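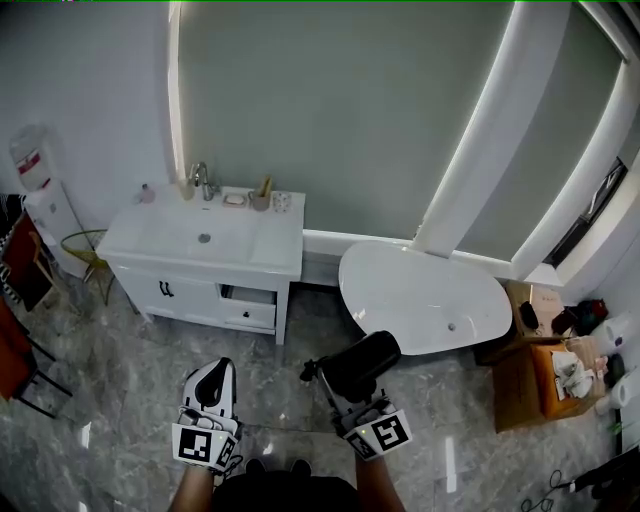
Fig. 1. Bathroom task area: sink, counter, tub and floor. Two hand-held grippers in use.

Household Robotics, Unit 11: Can a machine clean a bathroom yet?
Notes by Zoia Polishchuk

Short answer: parts of it. A robot that wipes a flat counter is within reach. A robot that does the whole room on its own, in a home it has never visited, is still a research goal.

Take the counter in Fig. 1. Before wiping, someone has to lift the soap dish, the cup with the brush and the small bottle, then put them back. People do this without thinking. For a machine each item is a separate grasp. A clear cup is hard for many depth cameras to pick up, and a bar of soap slides when squeezed.

Floors are the easy case on paper. Shiny tile throws back light and can confuse a sensor, and a cable on the floor has to be noticed and driven around or moved.

Tubs are harder. The arm must reach down over the rim and keep steady pressure on a curved wall. Most mobile bases tip or stall before the far side is clean.

Terms to know
Grasp: how the fingers hold an object.
Demonstration: a person does the chore and the motion is recorded for training.
Recovery: what the machine does after a drop or a miss.

We will use the Collet task set, which has 700 recorded chores. Vibeke Eyvindsson's chapter on recovery is the main reading — skip section 2, we cover it in lab.

For next class
Choose one object on the counter in Fig. 1. Write out each step needed to move it, wipe under it and return it. Mark the steps where a gripper with no sense of touch would fail. One page, typed.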